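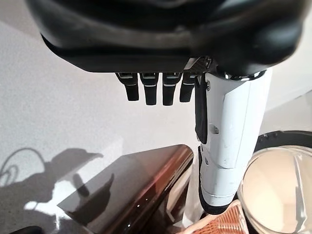
Home Talks Archive Contact
Search this site Go

Keeping guest rooms cool without air conditioning: speaker notes
Wed 7 April, second session

Slide 1. Title. Give the room a moment to settle. Say that the slides go up on the site afterwards and that the plan drawings are easier to read there.

Slide 2. Scope. The talk covers the guest wing of the Hotel Jultimden, a two-storey block around a courtyard, with rooms on three sides and a service wall on the fourth. The restaurant and kitchen are left out. They have mechanical extract and behave differently.

Slide 3. Site. Hot dry days, clear nights, steady evening wind from the north-west. Daytime wind carries dust, so the openings on that side are kept small and high. Point to the wind arrow on the plan. It was drawn the wrong way round in the handout and has been corrected on screen only.

Slide 4. Walls. Outer walls are 400 mm earth block with lime plaster on both faces. The thickness was set by the heat delay: the afternoon peak on the outer face should reach the inner face late in the evening, when the shutters are open and the room is being flushed. Internal walls are thinner and are there mainly for sound. Mention the lime. Horner tried a cement render on the test room and it cracked at the window heads, so it was taken off.

Slide 5. Openings. Each room has 2 of them, one low on the courtyard side and one high on the outer wall. Cool air comes in low, warm air leaves high. The effect is weak if the guest keeps the low shutter closed, and many do, for privacy. The lattice screen was added for this. It gives a view out and very little view in, and it lets the low opening stay open all night. Free area of the lattice is smaller than in the first drawings. The joiner needed wider bars to get a sound joint.

Slide 6. Domes and vaults. Expect a question. The vaulted ceilings do help, as warm air collects above head height, but the main reason for them was the price of timber. Do not oversell the vaults.
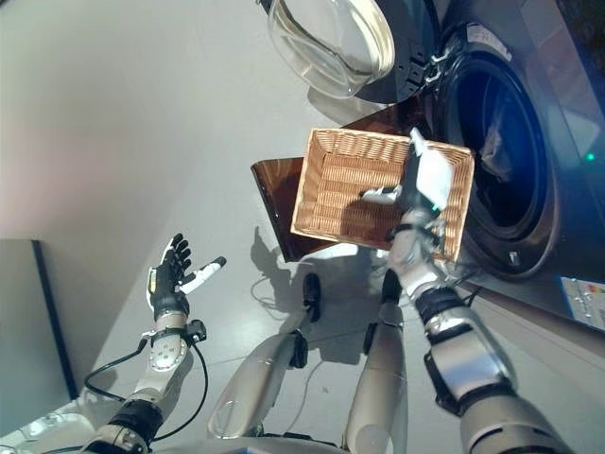

Mabli Ruddock has written against this part of the draft that the vaults deserve more than one slide: guests remember them, they photograph them, and the bookings desk is asked for a vaulted room by name. She would also like the echo mentioned. Accept both points. Hard plaster under a curved ceiling makes speech unpleasant in the larger rooms, and the rugs and wall hangings were put in to deal with it after opening.

Slide 7. Courtyard. Paved in pale stone, planted at the corners, shaded on the west side by the upper gallery. The pool is shallow and is fed from a 3000 litre tank below the service wall. Water loss in summer is high. Thabiso Modise proposed covering the pool by day, which was done for one season and then dropped, as the cover was heavy and staff stopped using it.

Slide 8. Readings. Loggers by Tovberg, one on the inner wall face and one at bed height, in the test room and in a ground-floor room facing east. Go slowly here. The upper line is outside air, the lower line is the wall. The gap in the February readings is a flat battery. Upper-floor rooms were not logged, and the roof is the weak point of the whole scheme — say so before somebody asks.

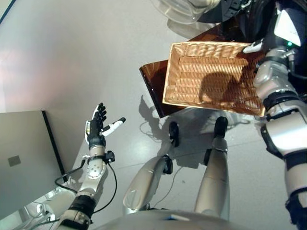 Slide 9. Woven basket over a translucent brown sheet.

Slide 10. Running the building. Shutters are opened at dusk and closed after breakfast by the housekeeping team. If a room is missed, it stays warm for the next day as well. Ko wrote the shutter round into the housekeeping sheet next to the linen change, and missed rooms became rare. Guests get a printed card by the bed, in plain words, asking them to leave the high shutter alone.

Slide 11. What would be changed. More insulation over the vaults. Larger high openings on the upper floor. A lighter pool cover, on a roller. Fans were fitted in every room in the end and should have been drawn from the start — the wiring had to be chased into finished plaster.

Slide 12. Questions. Leave the courtyard section on screen. Costs are in the written paper, at the back.

This site uses cookies to remember your settings. Accept Decline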